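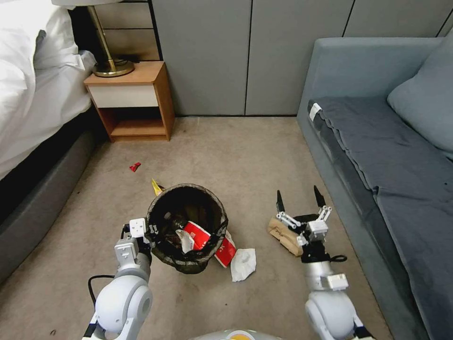

Chapter 5
The Guest Room Between Guests

I got my first housekeeping job the April I turned nineteen, at a small hotel called the Wevthorpe, and on my second morning I made the most beautiful bed you have ever seen. Corners tight, pillow plumped, duvet as smooth as a tabletop. Then I emptied the wastebasket, picked up what had missed it, and leaned my knee on that lovely duvet so I could reach a candy wrapper down by the wall. There went the bed. I made it again, and then I noticed I hadn't looked under the nightstand, and you can probably guess how the rest of the morning went!

My supervisor was Samina Malik, and she let me get through the whole mess before she said a word. What she said was, "Trash first, then cloth, then dust, then floor." I have been repeating it for years, to every class I've taught, and it's what this whole chapter is built on. If you only remember one line from these pages, please make it that one.

In Chapter 4 we worked on kitchens and breakfast rooms, where most of the dirt is food and most of the surfaces are hard. Guest rooms are a different kind of work. You have carpet instead of tile, you have a lot of fabric (bedding, seat covers, throw pillows, curtains), and you have somebody's leftovers from a night or a week of living there. People eat in bed. They open snacks on the sofa, aim at the basket from six feet away, and miss. I do it too when I travel, so I try not to grumble.

Before you touch anything

Stand in the doorway for a moment and just look. I mean it – put the caddy down and look. New housekeepers hate this because it feels like wasting time, but my students who skip it are always the ones walking back and forth across the room with one tissue in their hand.

You are looking for three kinds of things. The first is trash, both in the basket and near it. The second is anything that might belong to the guest. The third is damage or stains, which you want to know about while you can still report them as found. Check the floor from the door, then crouch a little and check it again. Small scraps hide well on a beige or gray carpet when you're standing up straight, especially along the foot of a bed, and bending your knees changes what you can see.

Starting with the basket

Now for the trash. Put your gloves on and go to the wastebasket before you do anything to the bed or the sofa. A basket doesn't have to be full to be a nuisance. One cardboard carton wedged across the top will hold everything else up, and the next thing tossed in rolls right off onto the carpet. Flatten boxes if your building recycles them, and shake them gently first in case there are crumbs inside.

Don't press trash down with your hand. Ever! I know it's tempting when you're in a hurry. Sobia Warraich, who trained alongside me, did it once with a basket that had a broken drinking glass at the bottom, and she spent the afternoon getting stitches. Lift the basket, tip it into your cart bag, and let gravity do the job.

Mesh baskets need a bit of extra care. They're light and they look nice, but if there's no liner, fine stuff like pencil shavings and sugar can sift through the sides. Tip the basket over the bag and tap it there, then wipe the inside and the bottom. Put a fresh liner in if your house uses them. Some do and some don't, so ask.

Once the basket is empty, bring it with you as you pick up the loose pieces. Paper bags deserve a quick look inside before they go. I once found a pair of earrings in one, folded up in a receipt, and the guest had already called the front desk twice.

What counts as trash?

This question starts more arguments in my classroom than any other. My rule is simple. If it's in the basket, it's trash. If it's on the floor and it's clearly a wrapper, a used tissue or a torn scrap, it's trash when the guest has checked out, and it's still trash when they're staying on. If it has handwriting on it, or it's a ticket, or you have to think for more than a second, set it on the nightstand (or take it to lost and found if the room is a checkout). Nazma Weerasinghe, who managed floors at the Wevthorpe after Samina left, used to say she'd never had a complaint over a scrap of paper that was kept.

Words to know

Checkout room: a room whose guest has left for good and which must be made ready for a new one.
Stayover: a room whose guest is coming back tonight.
Soft goods: everything made of cloth, from the duvet to the cover on the sofa seat.
Dry pickup: collecting all loose litter by hand before dusting or vacuuming begins.

What we'll do in this chapter

Section 5.1 takes you through dry pickup in more detail, including what to do with glass, batteries and medicine. In 5.2 we strip and make a bed with a duvet, and in 5.3 we deal with sofas – lifting covers, straightening pillows, and finding what has slid down the back. Section 5.4 is all about lamps, nightstands and tall cabinet doors, and 5.5 finishes with the carpet.

Try this first

Before you read on, go into a bedroom at home that hasn't been tidied today. Stand in the doorway and write down everything you'd pick up, in the order you'd do it. Then do it, and put a check mark next to each thing you missed from the door. Bring the page to class, because we'll be using it in 5.1.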